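4. Working around two arms

I wrote this part after a season of running the two-arm Jirer table, so take it as the house rules I'd want on day one.

1. Set both arms to the slow profile before you clear the stop. On our controller that's menu 3.
2. Keep your hands outside the table edge while either arm has power.
3. Leave 90 mm between the grippers at their closest point. I type this into the shared zone page and save it – it doesn't save itself!
4. Check that no cable loop can snag when the wrist turns.

Note: the green ring on our wrists means ready, and ready includes "about to move."

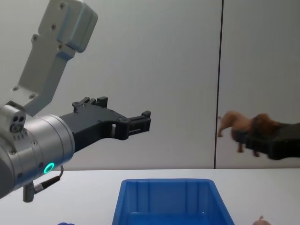 Chinyere Ibrahim wants step 2 to be stricter: hands off the table until both arms are parked, even if only one of them is doing anything. She has a point, and I've started doing it her way.

5. If a toy gets dropped, press stop first, then reach in (yes, even when it lands right in front of you).

Caution: error 3247 means the zone page is blank. Don't clear it and carry on. Go back to step 3 and enter the gap again.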